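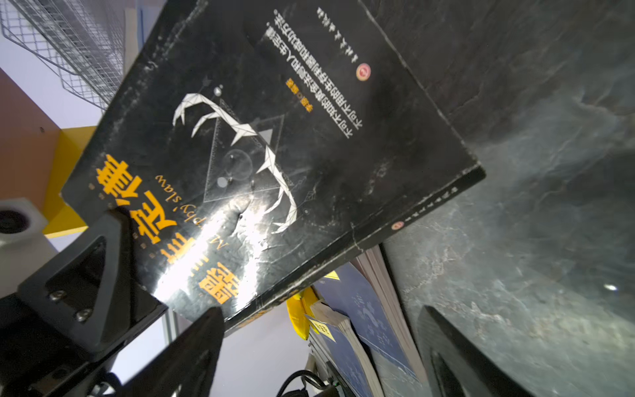

We're looking for 27 people to come to our February open day at Trustoro and try to make our book-sorting robot's life difficult. I run the visitor side of things (and most of the coffee side), and I'd love a really mixed crowd: students, retirees, librarians, folks who just like watching machines do chores. Books are the job this year, and we like them well used, like the black copy of Murphy's Law with the deer head on the cover and all those creases and scuffs. Got a beat-up paperback at home? Bring it along!

You'll get a short tour of the Kikeo room, a demonstration, and then a good long turn at setting up piles for the robot to work through. After that we sit down and you tell me what bored you, what confused you and what you'd want to see again.
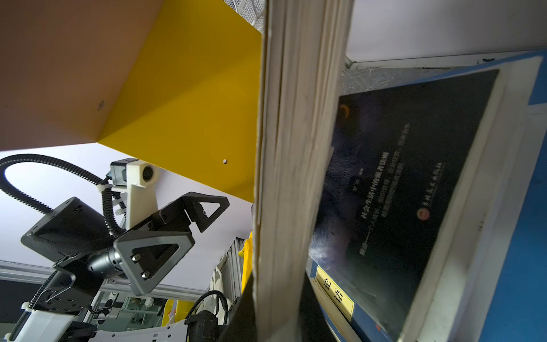
No experience needed, and you don't have to read Chinese, even though plenty of our books are in it. You do need to be 16 or older and okay with standing for an hour or so. Doors open at 9:30 in the morning, and lunch is on us.

To sign up, write to the Trustoro front desk with the words "open day 3547" in the subject line and a couple of lines about yourself. I read every one!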